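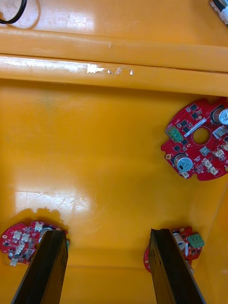 Teaching a gripper to hesitate: Rangi Kerslake on picking circuit boards out of a yellow tray

Rangi Kerslake talks fast when the subject is glare. We had planned to start with the history of Irnero, the open grasp-planning software Kerslake has been writing for Zosance, and we did get there in the end, but the first twenty minutes went to shiny plastic.

"Look at what the wrist camera has to work with," Kerslake said, scrolling through views of the tray. "It's glossy, it's scratched, and the lights bounce straight off it. To you and me that bright patch is obviously a reflection. To our first detector it was a beautiful, flat, pickable object. It loved that patch. It would have picked it all day!"

The round red boards bring trouble of their own. Each has a hole in the middle, and the tray floor shows right through it. Early versions of Irnero cut the mask as a solid disk and then put the best grasp point, very confidently, in the center of nothing. The fix was to let the perception code keep holes as holes and hand them to the planner as places a finger can't press.

"I was so pleased with that change," Kerslake said. "It's maybe a dozen lines. You look at the overlay afterward and the hole is just there, and the planner starts looking at the rim like it should have all along."

The rim is where things get interesting. A board with capacitors standing upright on one side and a screw terminal on another leaves only so many spots where two flat fingers can close without pushing on something that matters. Irnero proposes 300 candidate grasps per view, throws out the ones that collide, and scores the rest. The part Kerslake most wanted to show off is what happens when the top scores are close together. The arm doesn't go. It backs up a little, takes another view, and scores again.

That behavior has its own module, called Warow, and it runs at 30 updates a second alongside the motion controller. I asked whether all that second-guessing makes the robot slow.

"A bit, yes, and I'm fine with it," Kerslake said. "A slow pick costs you a moment. A bad pick costs you a board. And the fun thing is that the extra views are all saved, so every time it hesitates we get a new training picture of exactly the kind of thing it finds hard. It's like having a student who writes down their own questions!"

The saved set stands at 3,000 views now. Sorting through it used to mean a folder and a lot of patience, so the team wrote a small browser tool, Leitão, that lets you filter by the planner's own doubts: near ties, masks that changed shape between views, anything where a finger hid part of a board. Kerslake opened it with real delight and typed in a filter for parts near the edge of the view.

"These are my favorites. Boards half out of sight, mixed in with other kinds of parts. A solenoid has leads, and leads are awful. They're thin, they loop around, and the depth estimate just gives up on them. We treat a wire as a fat tube for now, so the fingers stay well clear. It's crude. It works better than the clever thing I tried in June."

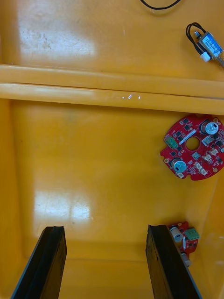
Not everyone who uses Irnero is sold on the fat tubes. One user wrote on the project's issue tracker, in thread 505, that padding every wire wipes out good grasps on whatever lies beside it, and that the planner should be allowed to brush a loose lead if the force stays low.

Kerslake had read the thread that morning and agreed with most of it. "That's a great comment. I think they're right about the grasps we lose. Where I get nervous is the force limit, because by the time the fingers feel a lead, it may already be caught. But I want to try it. We could turn the padding down bit by bit and watch what Warow does."

A branch for that is already open, with the padding moved out of the code and into a settings file. Next on the list is a polarizing filter for the wrist camera, which Kerslake has put off for ages out of pure stubbornness, wanting to beat the glare in software first.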